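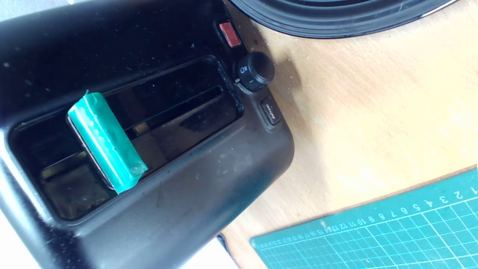
Okmont's second toaster morning drew 40 people to the community kitchen in May, and the organizers are already calling it a success. Whether it changed how anyone in town treats a toaster is harder to say. The pitch, printed on flyers all over the Wikness neighborhood, was simple: bring the appliance you were going to throw out, and learn to clean it, test it and keep it. The toasters on the tables were ordinary ones. One black model had a single long slot, a red button at one end and a button marked "defrost," with pale specks of dust over much of its top. Plenty of kitchens in town have something like it, and plenty of owners have never turned theirs over above a sink.

The session ran 2 hours and cost 3 dollars at the door. For that, visitors got a talk on crumbs, a printed sheet and a turn at the tables. The talk was sensible. Unplug the toaster, let it cool, pull the crumb tray if it has one, and leave forks and knives out of it. Most of this is already in the manual that came in the box, a point the flyers did not make.
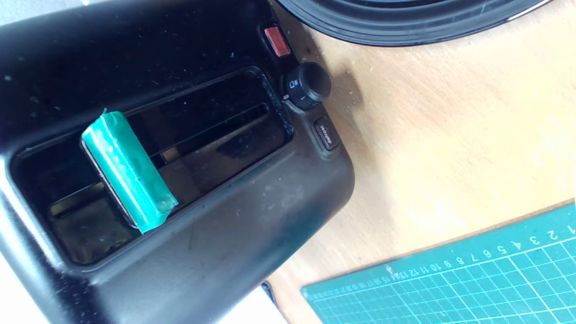

A block wrapped in teal-green tape lies across the slot of a black toaster.

The organizers, a neighborhood group called Brekberg, say that a good cleaning can add years to a cheap toaster. Asked for numbers, they had none. They have not followed up with people who came to the first session, and they do not keep a list of what was brought in or what went home in working order. A spokesperson said the group "hears good things," and that may well be so — but it is thin support for the request now in front of the town, which would pay for a regular program through next spring. 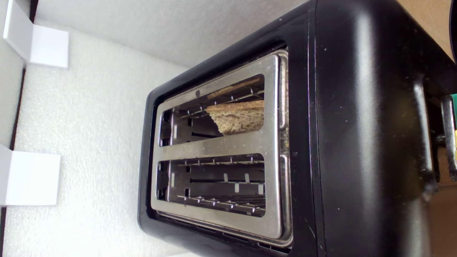
Some of the advice also deserves a second look. The printed sheet suggests cleaning every week, which seems like a lot for a household that makes toast on weekends. It says little about when a toaster should simply be replaced. A frayed cord or a lever that will not stay down gets one line at the bottom of the page, in smaller type than the sponsor's name.

That sponsor is Michiels, a local housewares store. It sells toasters and also crumb brushes. The store says it had no part in writing the sheet and that its support was limited to printing.

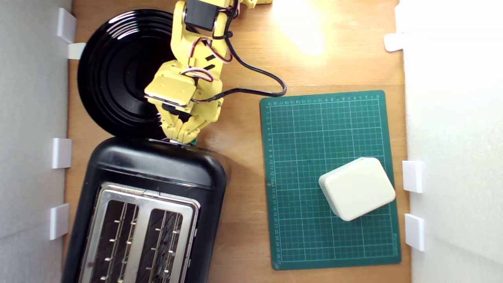

What happens next

The town is expected to take up the request later this summer. Brekberg says it will hold another session either way, again in the community kitchen and at the same price. Visitors are asked to empty the crumbs at home first.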